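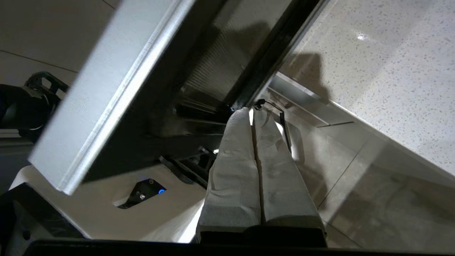 Wrapped fingers at the counter's edge in the test kitchen.

Who Checks the Tape? A Talk About Kitchen Robot Rules

The safety reviewer I met in June keeps a paper copy of the Bodden house rules in a kitchen drawer, under the dish towels. The rules cover robot arms working in ordinary kitchens, and they run to 10 pages. Most of those pages, the reviewer told me, could go.

"It's a document written by people who wanted to have a document," the reviewer said. "I've read it more times than I'd like. There's a whole section on what to call the arm. There are two lines on what the fingers are covered with."

We had been talking about those coverings for a while. Soft wrapping on gripper fingers is common enough in shops that do this sort of work, and I had assumed it was a good thing. The reviewer wasn't ready to give me that.

"Good for what? If you tell me it's for grip, show me the grip test. If you tell me it's for cleaning, show me how you clean it. Cloth and tape both crease. A crease holds grease and crumbs, and this is a place where somebody might put down a sandwich. I want to know when the wrap was last changed, and I want it written where the person on shift can read it."

I asked whether the Bodden rules say how often. They say "as needed."

"As needed," the reviewer repeated. "Needed by whom? I asked three people on one shift and got three answers, and they were all sensible people." 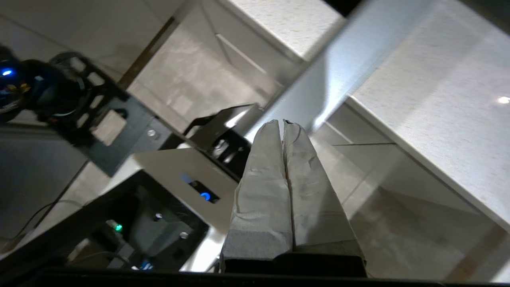 The same vagueness turns up with the indicator lights. Under the rules, an operator has to confirm "normal status" before reaching into the work area. The reviewer's complaint is that normal status is never tied to a color or to a particular light, and a machine like this can have several going at once.

"Blue might mean the camera has power. It might mean something else on the next unit. Green makes people feel good, so they reach in. A light tells you what its maker wired it to tell you. If the rule doesn't name the light, the rule is asking you to guess."

Henriques, the supplier that advises the kitchen on its procedures, takes a softer line. Its guidance note says trained staff will learn the signals of their own equipment. I read that sentence out loud and got a long look.

"Sure they will. By the third week, maybe. What do they do in the first one?"

I pushed back a little here. Every trade has things you pick up by doing, and a rule book that spelled out all of it would be 500 pages and never opened. The reviewer agreed with more of that than I expected.

"I don't want more pages. I'd take one page, taped up at eye level, with the things that can hurt you. Where the arm can reach. Where the stop button is. What has to be off before it moves. The rest can live in the drawer."

The part about what has to be off took up most of our second cup of coffee. Kitchens have things that heat and things that cut, and an arm passing over a cooktop worries the reviewer more than one picking up a cup. So do cables. A loop of slack is there so the joint can turn, but it can also catch on a door or rest where it shouldn't.

"People look at the hand. Everyone looks at the hand! I look at the cable, all the way back. Then I look at the elbow, because the elbow goes places the hand never does."

Does a certificate help? Wumico sells one, a sticker and an entry in a register, and the number on the reviewer's copy is 1843. The reviewer's view is that the sticker shows an inspector came by and that the paperwork was in order that morning - which is worth something, though less than the price.

"They checked that we had a log. They didn't read the log. I'd left a page blank to see."

I asked what happened to the blank page.

"It's still blank."
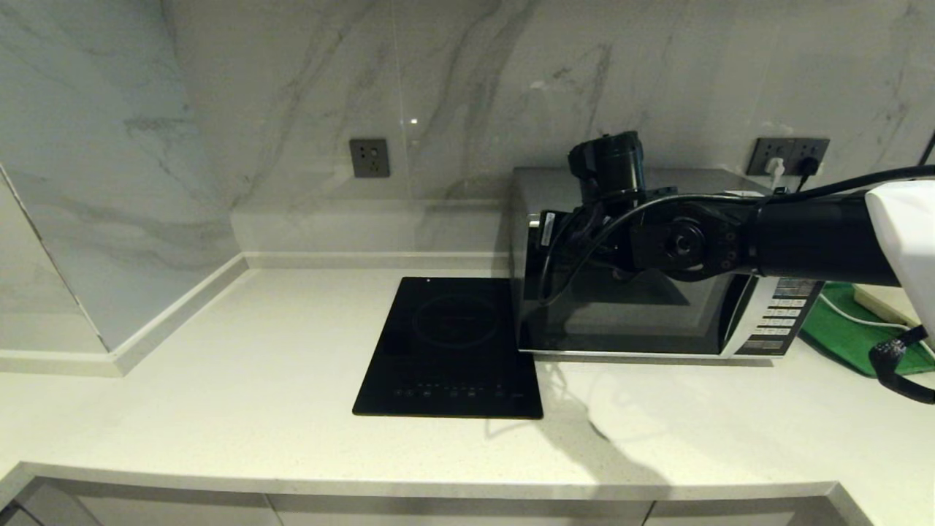

What the reviewer would put on the one page

I asked for the short version and got it on the back of a Bandel parts receipt. Cooktop off and cool to the touch before the arm moves over it. Cables followed by eye from the hand to the base at the start of every shift, with the slack checked at full stretch. Finger wraps changed on a set schedule, with initials. Each status light named by position and color. Hands out of reach unless the stop is pressed, whatever the lights are doing.

There was a sixth line, crossed out. It had asked for a second person in the room at all times. "I believe in it," the reviewer said, "but they'd break it by lunch, and once they break one they'll break the others."

I'm less sure than the reviewer that one page would be kept any better than 10. Paper on a wall goes unseen after a while too. But I did ask to see the wrap log before I left, and the last set of initials was nowhere near the last line.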